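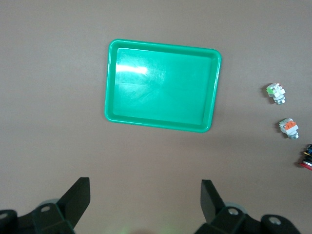

Fig. 1. Green plastic tray with a raised lip. Note the streak of glare on the inner floor.

Light and Surfaces, Handout 4: Why shiny things shine
Course tutor: Heidrun Riedl

Last time we followed light from the lamp to the object. Now we follow it from the object to your eye, and I think this is where the course gets really fun!

Two kinds of reflection

When light lands on a surface, some of it bounces straight off the top, like a ball off a wall. We call this specular reflection. It leaves at the same angle it came in, so you only catch it from certain spots. Move your head and the bright patch moves too.

The rest goes a little way in, gets knocked about by the pigment and comes back out in all directions. This is diffuse reflection, and it carries the colour. Red paint swallows most of the blue and green and hands the red back.

So why are highlights on plastic white when the plastic isn't? The light in them never went in far enough to meet the pigment. It keeps the colour of the lamp (try it with a coloured bulb at home, it's lovely). Metals behave differently: gold and copper tint their own highlights, and painters have known this for centuries.

Matt and gloss

A matt surface is rough on a tiny scale. Each little slope sends the light its own way and the highlight spreads out until you hardly notice it. Scratches do the same on a small patch of a glossy surface, and that's why an old spoon looks cloudier than a new one. Polish it and the slopes get flatter.

Tilt matters as well. Look down at a pond by your feet and you see the bottom; look across to the far bank and you see sky. The shallower the angle, the more light bounces off the top. Arvo Tuominen's chapter on lakes is wonderful on this, pages 49 to 54.

To try before next time

Put a glossy magazine and a sheet of newspaper under one lamp. Find the angle where the magazine becomes unreadable, then see whether the newspaper ever does the same.

Wet half a pebble and compare the 2 halves. Why is the wet half darker? Write down your guess before you look it up. Pankaj Kushwaha has a box of pebbles if you need one.

Bring polarising sunglasses if you own a pair.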